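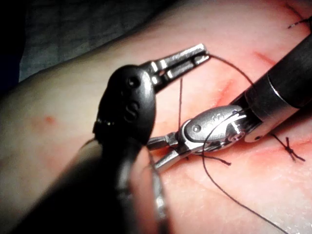
A practice pad lasts a lot longer if you treat it like a good cutting board, and I say that as someone who ruined her first one in a month by leaving it on a sunny windowsill. I teach stitching on Friday evenings, mostly to vet tech students and a few very patient leatherworkers, and the same small questions come up every time, so I've put my answers on one page. Start with color, which sounds fussy until you've tried it the other way! Dark thread on a pale, flesh-toned pad is the pairing I always come back to, and you can follow every loop of it, even where it wanders across the pad and over the metal of your tools. Pale thread on a pale pad will have you squinting by the second knot.

Keeping the thread under control
Cut less than you think you need. A long tail feels generous, but it drapes itself over everything, and then it catches on a joint or a hinge just when you're ready to pull a knot down. I cut mine at 11 inches for single stitches and only go longer for a running seam. If the thread remembers the shape of the spool, draw it gently between your finger and thumb a couple of times before you start. Don't yank it. Leftover pieces go in an old mint tin with the lid shut, or they'll be in your socks by bedtime.

Washing the pad
Cool water, one drop of dish soap, fingertips only. Pat it with a lint-free towel (my friend Noemi Parisi swears by old pillowcases, and she's right) and let it air-dry flat. When the surface gets tacky, a light dusting of cornstarch brings it back, and you only need a pinch — my 500-gram box has been open since February and looks barely touched.

Storing it
Flat, in the dark, with nothing on top of it. I keep mine in a shallow Virnora drawer box with wax paper between the pads. Never stand one on its edge, because the curl is very hard to get out again.

Where to stitch
Move along the pad as you go. It's so tempting to work the same nice spot near the middle, but the holes run together and soon nothing will hold a stitch there. I work in rows from the far side toward me, 7 stitches to a row, and snip them out at the end of the evening while I still have the good lamp on. Lift each knot, cut one side close to the surface, and pull it through from the other.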